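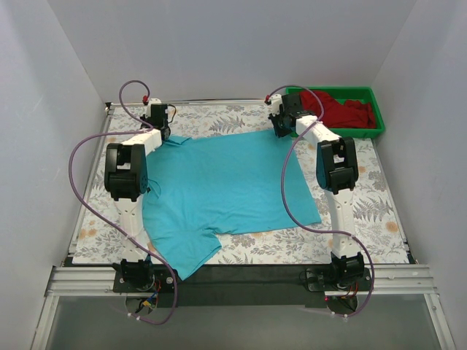 9 July 2018

Quick one before I fall over. Shirt task all day. Rosine finally talked me into the random-start protocol — no more laying the shirt out square and pretending the policy can fold. Now it goes down at whatever angle, sleeves wherever they land. If one hangs off the front it hangs off the front, still counts as a valid start. Harder. Much harder. But the old numbers from February were flattering us and we both knew it.

Result so far, square starts: good, same as ever. Rotated starts: bad. It finds the collar most of the time and then the second arm goes for a crease in the middle like it's an edge. Over and over. Same mistake with the turquoise one and the dark red one so I don't think it's color. Valtteri says the overhead view just can't tell a fold from a hem at that resolution and I should weight the wrist view more. Probably right, annoyingly. Went through wrist images after lunch to see if I could tell them apart myself.
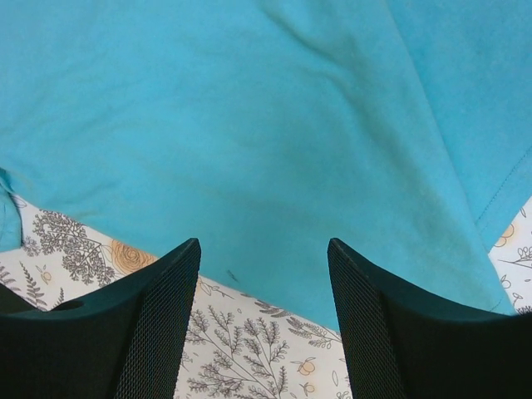

Wrist view, fingers at the lower edge of the cloth. Sewn hem on the right, plain creases up the middle.

I can tell. Took me a second but I can. So the information is there, the network is just not using it. Plan — retrain with random crops on the overhead only, leave wrist images alone, 600 demos from the Bomatley set plus the 50 new rotated ones. Five seeds is too many for the time we have, do two and see. Rosine wants 2,000 demos before she believes anything. We do not have 2,000 demos. We will not have them by the time Leinonen wants the draft ether.

Also the patterned mat. I was against it, thought the flowers would wreck segmentation. Didn't seem to matter at all. Write that down somewhere proper, one line in the appendix at least.

Forgot to eat agian. Training job started before I left, should be done by morning if the cluster behaves. Ask Valtteri about the crop size first thing — he had a number in his head and I didn't write it down.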